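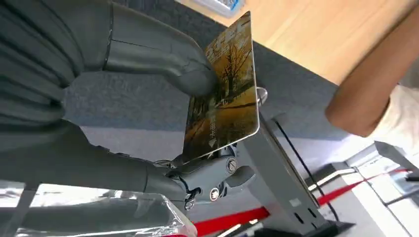 Thursday, Pidasville. Firnero grasp planner, build 4, wrist view only. Log says "stable hold" on the glossy card with the tree on it. I don't trust that label. The confidence score sat at 100 before the fingers had settled, and a score that never moves tells me very little. Glare on the card's edge probably feeds the pose estimate too.

Achari filter off for 3 runs, same score. Suspicious.

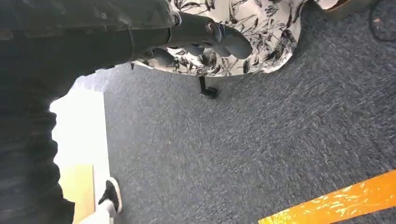 Does an open hand reset the grasp state?
Only after a timeout of 5 seconds, so stale holds leak into the next plan.

Ask Anatex for the raw values.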